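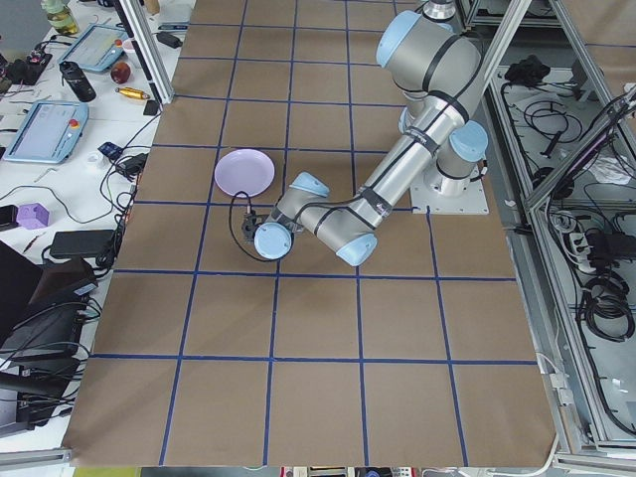 Does the Torkik compost starter do anything that an ordinary heap wouldn't do by itself?

Very little that we could find, and what it did do was over by the third week. Read on if you have already bought a tub. If you haven't, you may want to spend the money on a second fork.

Regular readers will remember that the spring issue carried a letter from Sándor Medve, who had tried Torkik on his heap behind the Hondham plots and was delighted. He had finished compost by the end of May, dark and crumbly, from a heap he started in March. Several people wrote in to ask where he got it. Two wrote in to say that they had used it as well and their compost had come out wonderfully.

I don't doubt that any of them got good compost. I do doubt that the powder had much to do with it. Sándor also told me, when I asked, that this was the first year he had turned his heap every week, and the first year he had shredded his prunings before putting them on. Either of those would speed things up. Do both, add a scoop of powder, and guess which one gets the letter to the newsletter.

The tub says "up to 70 percent faster." Faster than what? I wrote to the makers and asked. The reply, which took a month, said the figure came from "controlled conditions" and that results in home gardens will vary. I asked what the conditions were. I am still waiting on that one. "Up to" covers a great deal of ground in any case, including zero.

So Etelka Juhász and I did what we should have done before printing the letter. We built two heaps side by side in the same kind of slatted bin, from the same pile of material mixed together on a tarp first: grass, kitchen peelings, torn egg boxes, last year's leaves and a good deal of spent bean vine. One got Torkik at the rate on the label. The other got a shovelful of plain soil from under the hedge. Both were turned on the same mornings and watered from the same can. Benedek Bakos took the temperatures with a long probe, and we didn't tell him which bin was which. He says he could have worked it out from the smell of the powder, but he promises he didn't try.

The Torkik heap got hotter first. I'll give it that. On the fourth day it read 137 degrees in the middle and the soil heap was well behind. By day 9 they were level, and from then on there was nothing in it. Some mornings one was ahead and some mornings the other. When we took the bins apart at the end of the summer, Etelka put a bucket from each on the potting bench and asked everyone who came by to pick the better one. People looked, sniffed, rubbed it between their fingers, and split down the middle.

Helju Juška pointed out that two heaps isn't much of a test, and she is right. We could have had a wetter corner, or a fatter layer of grass in one of them. I would like to see it done with ten. But the burden ought to be on the people selling the tub, and they have had longer to work on it than we have.

There is a bit of sense behind these products. A heap needs nitrogen, and if you look at the small print, Torkik is mostly a nitrogen source with some dried bacteria mixed in. A heap made of nothing but straw and cardboard will sit there all year and could use the help. So would a bucket of grass clippings help it, or chicken manure, both of which you can generally get for nothing if you ask. As for the bacteria, they are already on every leaf and peeling you throw in. I have never seen a heap that was short of them.

Ginevra Zuccaro still uses Wosora, the liquid one, and says her heap sulks without it. She has been making compost longer than I have and hers is better than mine. When I asked whether she had ever left it out for a year, she said why would she do that. I didn't have a good answer.

What does seem to matter, going by our two bins and by every decent heap I have had my hands in:

Cut things up small. Whole cabbage stalks will outlive you.

Keep it as damp as a wrung-out cloth. Most of the slow heaps I get asked to look at are bone dry a foot down.

Mix the green with the brown as you go. Thick layers of grass turn to slime.

Turn it, if your back allows. If it doesn't, leave it alone and wait another season. You'll get compost just the same.

The rest of our tub of Torkik is on the shelf in the Hondham shed and anyone who wants to try it is welcome to it. Please run a plain heap next to it and write down what happens. I will print the results whichever way they go, including from anyone who thinks I've been unfair.

Next issue: the Dobos slug collar, which a reader swears by, and which looks to me a lot like a ring of copper tape with a price on it.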